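Gristik opens Plasano room simulator to outside labs and small shops

DINDSTEAD – February 26, 2026 – Gristik today released Plasano, a simulator for people who teach robots to work in ordinary rooms. The software lets a team try out a gripper or a pair of arms among furniture, tiled floors and household clutter before any hardware leaves its crate. It is available now for desktop machines, and a hosted version follows in April.

Plasano grew out of a problem the Dindstead company ran into on its own projects. Its robots did fine on a bare bench and then got confused in a home office, where the floor had a busy pattern and somebody had left a chair half under the table. Building test rooms by hand was slow, and every change meant moving real furniture. So the team began building rooms in software, and kept going.

The first release ships with 60 rooms and 849 objects to put in them, from mugs and cardboard boxes to office chairs and framed pictures. Users can swap wall and floor coverings, drop things where they like and save a layout to run again later. Each session can be watched from a camera near the gripper or from one set farther back, and both views can be recorded together.

"We wanted rooms that feel lived in," said Noel Ocampo of Gristik. "Speckled tile is hard on a vision system. So is a picture lying flat on the floor. Those are exactly the things we like to throw at it, and it is great fun to see what a policy makes of them!"

Two of the views that follow look out past the fingers of a gripper, and one takes in a table with an arm on the left and a gripper on the right.

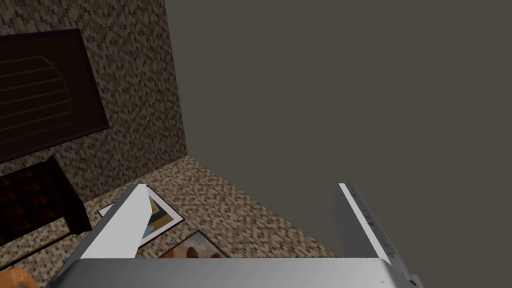
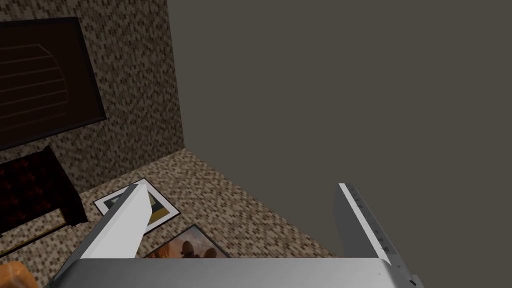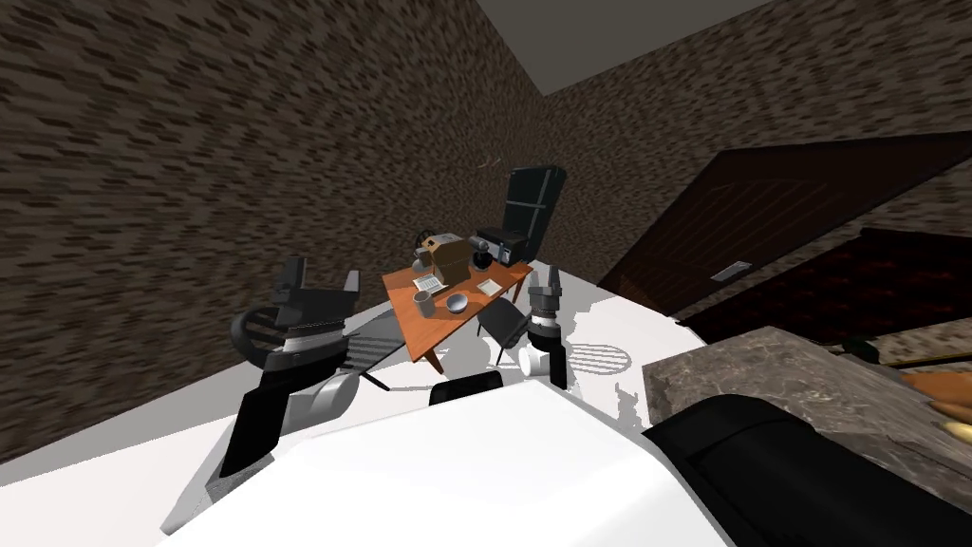 Myklebust, which tested Plasano ahead of the release, said it had moved most of its early gripper trials into the simulator and was pleased with how easy it was to change a floor pattern between runs. It would still like softer materials, such as cushions that give when pressed, and asked for a quicker way to copy a layout from one room to another. Gristik has put the copying tool on its list for the April update. Soft materials will take longer.

Setup has been kept simple. A new user picks a room, picks a robot and can be driving it with a keyboard or a game controller a few minutes later. Teams with their own robot models can bring them in through the import page, which checks joints and limits and points out anything that looks wrong. Recorded runs are saved in open formats and stay on the user's own machine unless they choose to share them.

Plasano comes in two editions. The classroom edition is free for schools and has every room in the library. The studio edition adds custom rooms, batch runs and email support, and is licensed per seat. Both include the full manual and a set of starter layouts – the home office is a good one to begin with.

Schools and labs can request a copy through the Plasano page on the Gristik website. Press questions go to Noel Ocampo at the Dindstead office.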